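Search this site Go

GRIPPER TRIALS: WHERE WE'VE GOT TO

Hello again, all. I promised in the April newsletter that I would write up the gripper comparison properly once we had something to say, and then I kept putting it off because every time I sat down to do it somebody had just finished another batch of runs and the story had changed a little. It has settled down enough now that I can tell you how the simulation side of it has gone, so put the kettle on, because I do tend to ramble when I get going on this subject.

The letter-block task is the one we've spent most of our time on, with a virtual table, a square board and a handful of lettered cubes that have to be picked up and set down in the right place. 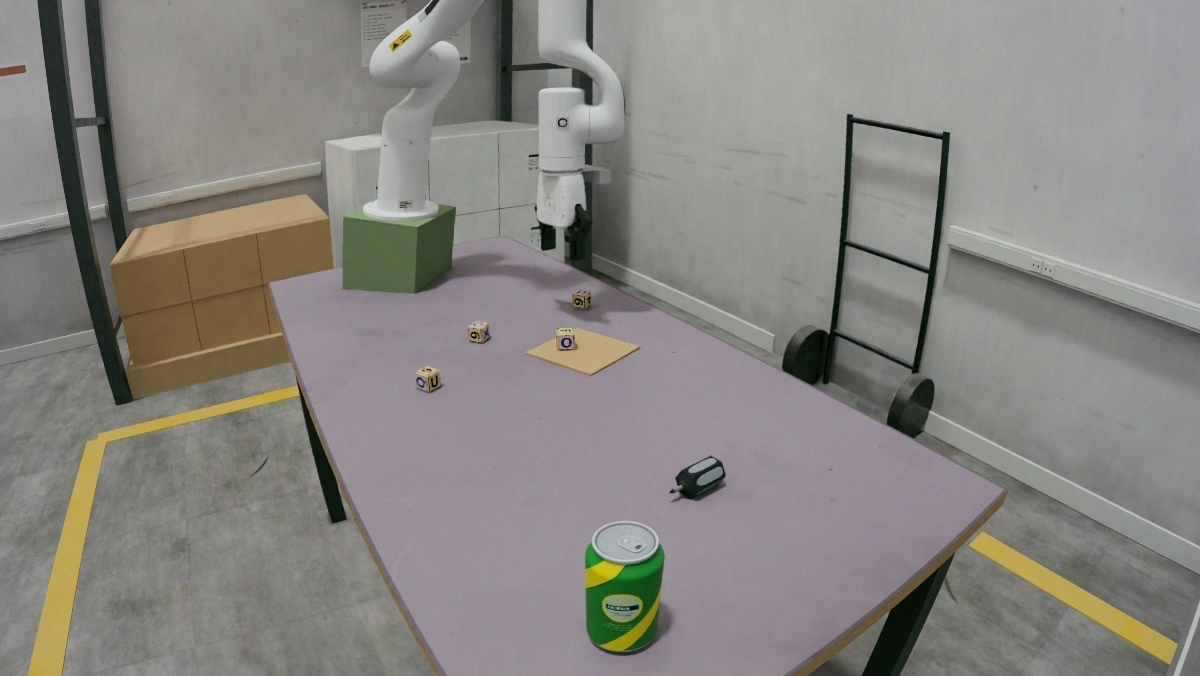
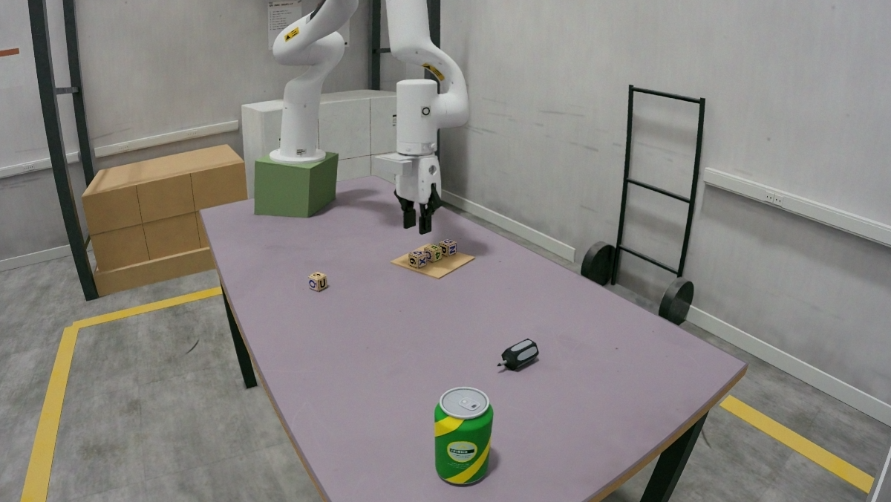
Letter blocks, board, can and screwdriver on the simulated table, with the fingers empty both times.

For anybody who joined the list recently, the question we set ourselves was a fairly plain one. We have been offered two finger designs, one from Alel and one from Voditz, and we can only afford to fit one of them across all the teaching cells at Prorkport. Both are two-finger grippers, both bolt on to the arms we already own, and on paper you could swap one for the other over a cup of tea. The trouble is that paper doesn't tell you very much about how a gripper feels to live with day after day, and we were bitten once before by choosing from a brochure (those of you who remember the suction cups will know exactly what I mean, and I am sorry to bring it up again).

So Tanner Simard very kindly offered to build the whole thing in simulation first, which meant we could run the same job over and over without wearing anything out or asking anybody to stand there putting blocks back. We did 800 attempts in all, split evenly between the two sets of fingers, with the blocks started in different places and turned to different angles each time. The controller was the same throughout, the little Nwankwo one, and we promised each other not to fiddle with its settings halfway through. We kept that promise too, apart from one evening when I was tempted and Tanner took my password away.

The Alel fingers came out ahead on the simple picks. If a block is standing well clear of its neighbours and sitting square to the gripper, they hardly ever miss, and their overall score was 92 per cent. They are quick as well, and they let go cleanly, so you don't get that annoying little drag at the end where the block comes away from where you meant to leave it. I was very taken with them for the first week or so and had more or less made up my mind!

Then we started looking at the awkward cases. When two blocks are set close together the Alel fingers need more room to open than you would think, and they were inclined to nudge the neighbour on the way down. The Voditz fingers finished 6 points behind overall, but nearly all of that came from one fault, a tendency to close a shade too early when the block was turned cornerwise. Tanner thinks that is a matter of timing in the controller and has very little to do with the fingers themselves. In tight spaces they were much the tidier of the two, and I found I could watch them working without wincing.

A word about the screwdriver, as several of you wrote in to ask. It isn't part of the scored task and neither is the can. We wanted a few ordinary things on the table so that the vision side had something to ignore, and a cube is a very polite sort of object compared with what our students will be handing these machines. We did try a few picks on the screwdriver for our own amusement, and with either set of fingers it matters a great deal whether you go for the handle or let the thing tempt you towards the thin end. I would like to do that properly as a second round, with a scoring sheet and everything.

The other thing we learned, and I'm a bit embarrassed it took us so long, is how much the viewpoint matters. We had been judging near misses from a single view, and when Tanner moved the virtual camera we found 13 runs I had marked as good placements where the block was sitting half over the edge of the board. They have all been marked again and the figures I've given you are the corrected ones. If you are doing anything similar at home or at work, please do look from a second angle before you believe your own notes.

What I can't tell you yet is which set we'll buy. A simulated block weighs whatever you tell it to weigh and its sides are exactly as slippery as you say they are, and I've never met a real one so obliging. We have both sets of fingers on loan and we'll be trying them on a proper arm next, starting with the crowded layouts where the two differed most. If you'd like to come and lend a hand, or just have a nosey, drop me a line before 7/26/26 so I know how many chairs to put out. Sensible shoes, please, and bring your own mug.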